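4.2 Open-Day Demonstration

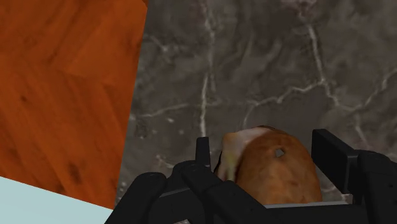
Figure 2. Wrist view in the Skemus simulator with a food item held between the two fingers.

Visitors to the June open day used the same teleoperation station as our trained operators, with no changes to the controller or the task set. Each visitor was given 20 minutes at the station, including a short practice period on the Zornetti block task, which we did not score. The scored task was to pick up a single food item and move it to a target area. In the wrist view (Figure 2) the lower part of the item is hidden by the black gripper, and visitors had to judge the grasp from the portion left showing above it. Several asked for a second view. We did not provide one, as the trained operators had worked without it. The marble texture behind the gripper was kept at its default setting for all sessions.

We logged 851 grasp attempts over the day. Attempts in which the visitor let go of the hand controller before the fingers closed were kept in the log but marked as aborted. Zahira Mangundap ran the station from 10 a.m. until closing and gave all visitors the same spoken instructions, which are reproduced in the appendix. Staff did not coach visitors once a scored attempt had started.

The Yazzie controller was restarted once, shortly after noon, and the session in progress was dropped from the analysis. Visitor comments were written down by hand and are discussed in Section 5.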